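Lists > Tabletop > Rules and Variants > Message

Search this archive Go Advanced

Re: Nollenitz, second edition scoring
November 28, 2010

> The new scoring fixes the runaway leader. We've played it
> 4 times since it arrived and every game was close at the
> end. I'd tell anyone with the old Rundach edition to
> replace it.

Close at the end, sure. I'd like to know whether they were close because people played well or because the game hands points to whoever is behind. From the rulebook, the trailing player takes 2 free cubes each round and the leader pays a toll on every bridge. You could nap through the first hour and still be in it.
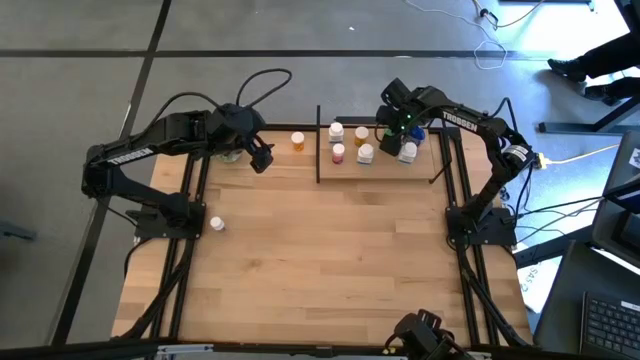
Glass jar on the table, left side.

My group has played the Rundach edition since May. The runaway leader is real, but it happens when the table lets one person have both river towns. Block one of them and the problem mostly goes away. Fulier said much the same in their old designer notes, then sold us a fix anyway.

The box also claims 2,000 possible map layouts. Most of those must be rotations, and I doubt anyone in a test group could tell them apart. 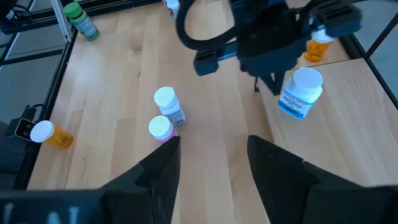
posted by gkikas_cubes

What would change my mind is a list of final scores with the halfway scores beside them. If the halfway leader still wins a fair share, I'll take it all back — and probably buy the thing. Until then I'm not spending 30 dollars on a new board in a different colour.

Does the old expansion even fit the new board? The rulebook doesn't say.

Contact the list owner | Copyright the list members | Back to top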